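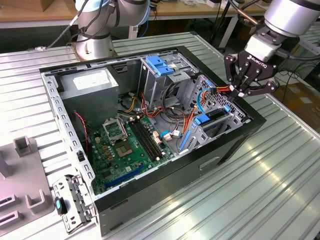
How slow should a robot arm move when a person might be reaching into the same workspace?

Slow enough that the person can see a bad move coming and get a hand out of the way, and the number should come from your own risk assessment for that exact cell. A collaborative arm's built-in limits are a starting point. They don't know what tool you bolted on the end, what it's holding, or how many sharp metal edges are sitting on the table.

That question came in more than any other after the last issue, so I'm giving it the whole column this time. I spend most of my week on small automation cells – the kind where somebody has a table, an arm and a pile of things to take apart – and the rules people follow in those places are all over the map. Some shops have a binder. Some have a sticky note. One had both, and they disagreed!

So let me go through how we write ours for disassembly work at Namow, and you can steal whatever fits.

First, the word "collaborative" on the box. I've said this before and I'll keep saying it until my keyboard gives out: the arm by itself doesn't make the job safe. You assess the whole application, and that means the arm, the gripper, the part, the fixture, the table and the people. The standards folks have been saying the same thing for years (if you only have time for two documents, get the two parts of ISO 10218 and read the integration part first, then pick up ISO/TS 15066 for the contact stuff). A soft, rounded arm holding a piece of sheet steel is a piece of sheet steel moving through the air. Treat it like one.

Computer teardown is a great place to learn this, by the way. A desktop case is full of folded metal, the cables all run over and under each other, and the part you want is always behind the part you don't. When a gripper closes on a cable bundle, you've got a pull in one direction and no promise at all about what's going to let go first. Could be the plug. Could be the wire. Could be the whole case deciding to come along for the ride.

Which brings me to pulling rules, because I think people spend so much energy on speed that they forget about force. We write down a pull limit for every kind of part and put it in the program as a hard stop. If the arm hits the limit, it quits pulling, holds still and waits for a person. It doesn't get to try again harder. I got some pushback on that from the folks at Osula, who let theirs retry 3 times before giving up, and I get it, waiting around is annoying. My worry is stored energy. A stretched cable that comes loose on the third try can whip, and a case that's been tugged a few times may have shifted from where your program thinks it is. If you do allow retries, make the arm back off and check the position of the part in between.

Next one, power. Any machine going on the table gets unplugged first, and it sits before anybody touches it. We wait 45 minutes as a house rule, which is plenty cautious, and we never let the robot or a person open a power supply. Supplies come out whole and go in their own bin. Same goes for the little coin batteries on the boards – they get pulled and put in a container with a lid, with the contacts taped.

Then there's the shared reach problem. If you have two arms that can get to the same spot, please write down who owns which part of the table and when. I know the software has collision checking. Write it down anyway, and put it where the person at the table can read it, because she's the third mover in that space and she can't see what's in the software. At the Makivis site they taped the zones right onto the floor and hung a one-page sheet next to the stop button. It took them an afternoon. I copied it the next week with zero shame.

Speed, then, back to the original question. For teaching and setup we stay under the 250 mm per second reduced speed that everybody knows, with somebody holding the enable switch. For normal running with a person nearby, the number depends on what's in the gripper, and for anything with a bare metal edge we drop way down or we don't let the person in at all. When nobody is inside the zone and the scanner confirms it, our bigger cell is allowed up to 600. Your number may be different. What I'd ask is that you can show me the page where it came from.

Last thing, and it's boring, so of course it's the one that gets skipped. Redo the assessment when something changes. New fingers on the gripper, new fixture, a different model of computer, a table moved over to make room for a cart – all of those count. Our checklist has 56 lines now, and most of the ones near the bottom got added after somebody swapped a small part and figured it didn't matter. It takes me one cup of coffee to get through.

If you'd like the checklist, write back and ask for the Vũ sheet (that's our project name for the teardown cell) and I'll send the plain version you can mark up. I'm planning another column in October on guarding for cells that get moved from room to room, so if you have a setup like that and a rule you're proud of, or one you're fighting with, send it along.

May 25, 2022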